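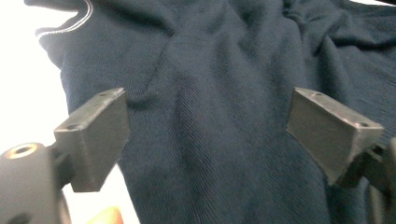 Photo: Tsz-kin Lu / Hendedell

How to flatten and fold a dark knit top

Updated 16 May 2022

This procedure covers fine-gauge knit tops with long sleeves, in navy, black or charcoal. Heavy cable knits are folded differently and have their own page. You need a flat surface wider than the garment with the sleeves out, and a light from one side. Overhead light makes creases in dark cloth hard to find. With side light the raised folds turn grayish and the hollows go almost black.

Finding the neckline

On a rumpled dark garment, look for the collar first. If the neckline has a contrast trim, such as a thin white stripe, follow its curve until you have both shoulder seams. If there is no trim, feel along the edges for the care label, which on most tops is sewn inside the back of the neck.

Opening the garment

1. Hold the garment at both shoulder seams and lift it clear of the surface.
2. Shake it twice, then lower it hem first, front side down.
3. Pull the side seams straight. Do not pull on the neckline. Knit stretches there and the trim will ripple.
4. Work large diagonal folds outward from the center with a flat palm. Where the cloth is piled in layers, lift the top layer and lay it down again. Pressing on a pile sets the crease.
5. Lay the sleeves out level with the shoulders.

Folding

6. Fold one side in toward the center line, starting midway along the shoulder. Turn the sleeve down so it lies parallel to the side edge.
7. Repeat on the other side. The sleeves should lie next to each other without crossing.
8. Fold the hem up to the middle of the back, then fold again to just below the collar.
9. Turn the piece over. The neckline should be centered and the trim visible.

For drawers 5 inches deep or less, replace step 8 with a fold in thirds. The Benden shelf insert takes either fold. The Isah narrow bin takes only thirds.

Notes

Run a lint brush over the front before storing. Brush in one direction, from collar to hem.

If a crease stays after step 4, steam from the inside at low heat and let the cloth cool flat. Do not rest an iron on the trim.

Stack no more than four tops. In a taller stack the bottom piece takes a hard line at the hem fold.

Related pages: Folding heavy knits. Storing wool from August on. Fidunetti drawer divider sizes.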